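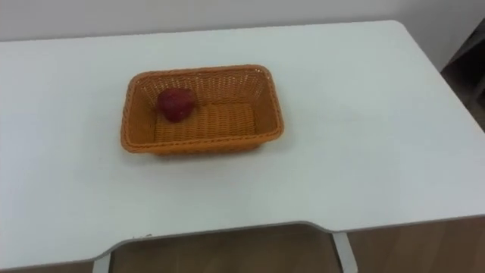 The fruit-in-basket task, one of the set used in the Kaseto hand and gripper comparison.

Kaseto opens its side-by-side trial of robot hands and grippers

Skolton, April — Kaseto has finished the first stage of a trial that puts different hands and grippers on a full-size humanoid robot and gives them the same everyday jobs. The notes from that stage are now open to anyone who wants to read them, and we are very pleased with how much there is in them.

The idea came from a simple frustration. People choosing a hand for a robot usually have to go by a data sheet: grip force, weight, number of joints. Those figures are useful, but they say very little about what happens when the hand has to carry a piece of fruit over the rim of a basket and let go of it in the right place. We wanted to watch that happen, over and over, with the table, basket and instructions kept the same.

Two kinds of end piece are in the trial so far. One is a dark, human-like hand with jointed fingers and a thumb. The other is a plainer white gripper. Each gets 40 attempts at every task, and each attempt is marked by two people who don't compare sheets until the end of the session. A dropped item counts as a miss, and so does touching the rim hard enough to shift the basket.

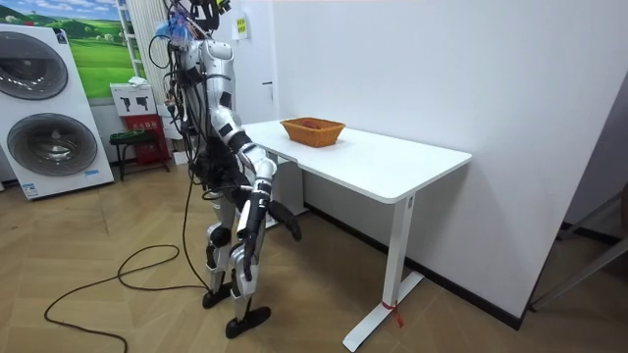
The table is left where it is between attempts, and the robot starts each one from a standing position. We considered bolting an arm to a bench, as many test set-ups do, and it would certainly have been tidier! But a standing robot brings its own small sway and its own reach, and the people who will use these hands will have to live with both. Cables are part of it as well. A lead that pulls at the wrist can spoil a good grasp, so the notes record the cable routing for each session next to the scores.

Fruit turned out to be a cheerful choice of test item and a demanding one. A strawberry and an apple ask for very different openings, and both like to roll. The fingered hand gives the operator several ways to hold an apple, and working through them took up most of the first mornings. The plainer gripper has fewer choices to make and was quicker to set up. 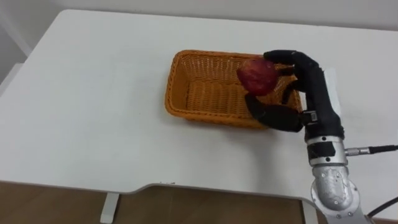
Juhl, whose control software is used in the trial, said the fingered hand had been the harder of the two to tune and the more enjoyable by a long way, and asked that thumb position be logged separately in the next stage — a request we have been glad to accept. Juhl also pointed out that letting go deserves as much attention as picking up, and that a release scored only as "in" or "out" hides a good deal. From the next stage each release will be marked on height and on where the item comes to rest.

Camera position is the other thing we plan to look at more closely. A view from the robot's head is excellent for seeing into the basket, but a hand coming in over the rim can cover the very spot the operator wants to see. A fixed view from the side fills in some of that, with less detail on the fingers.

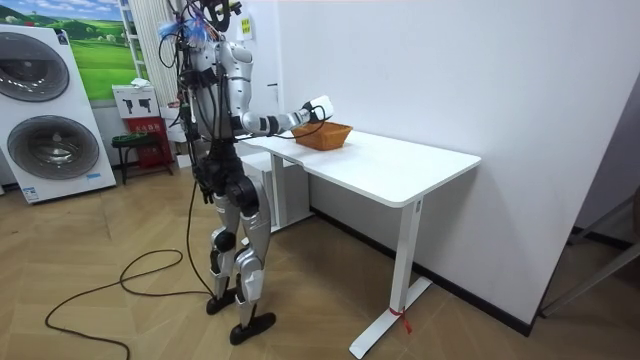

Stage two adds a set of 31 household items, chosen with help from Anari, and raises the number of attempts per task to 50. The list includes soft things, slippery things and a few that are simply awkward. Anari will also lend a second controller, so that each hand can be tried with both.

We are not naming a winner at this point. The scores for the two end pieces differ from task to task, and a single ranking would throw away the part we find most interesting. Readers can go through the session sheets and weigh things up for the job they have in mind.

The stage one notes, the scoring sheet and the table layout are available free of charge from Kaseto on request. Teams who would like a hand or gripper considered for stage two are warmly invited to write to the Kaseto trials desk in Skolton, giving the weight, the wrist fitting and the type of cable connector.

Ends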